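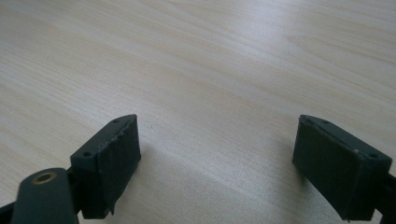
Wood Grain

Wood grain is the name given to the direction, texture and general look of the fibers in a piece of wood. People use the word loosely, and a furniture maker, a sawmill hand and a shopper picking out a kitchen table may each mean something a little different by it. In the narrow sense, grain is simply the way the long cells of the tree run, which is mostly up and down the trunk. In everyday talk it also takes in what woodworkers prefer to call figure, the lines, loops and ripples that make one board so much nicer to look at than its neighbor.

How the pattern forms

A tree in a climate with real seasons puts on a layer of new wood each year. The wood laid down in spring tends to be paler and more open, and the wood of late summer is darker and tighter. Cut through those layers and they show up as lines. Pines and firs usually have a strong contrast between the two, while maple and birch are much quieter, and a person may have to tilt a board toward the window to see anything at all.

Effect of the saw

The same log can give very different boards, depending on how it is cut. Plain sawing, the oldest and thriftiest way, slices straight across the log and gives broad arches, often called cathedrals. Quarter sawing splits the log into four wedges first and yields straight, even lines, and in oak it brings out the shiny flecks that so many people love in old desks and church pews. Rift sawing falls somewhere between the two and wastes the most wood, so it costs more.

Working with the grain

Planing with the grain leaves a clean surface, and planing against it lifts and tears the fibers. In his handbook The Patient Board, the cabinetmaker Vaughn Halvorsen compares it to petting a cat, and he spends a whole cheerful chapter on how to read the edge of a board before picking up a plane. Wood also swells and shrinks far more across the grain than along it. A wide tabletop fastened too firmly to its base may well split by January, when the heat has been on for weeks and the air indoors is dry.

Imitation grain

Painted graining, done with combs, brushes and rags over a light base coat, has long been used to make cheap softwood doors pass for oak or walnut. Printed patterns later took over much of that work. A printed pattern often repeats if you follow it far enough, and it rarely carries over properly from the face of a board to its end.

See also: Burl, Knot, Marquetry, Veneer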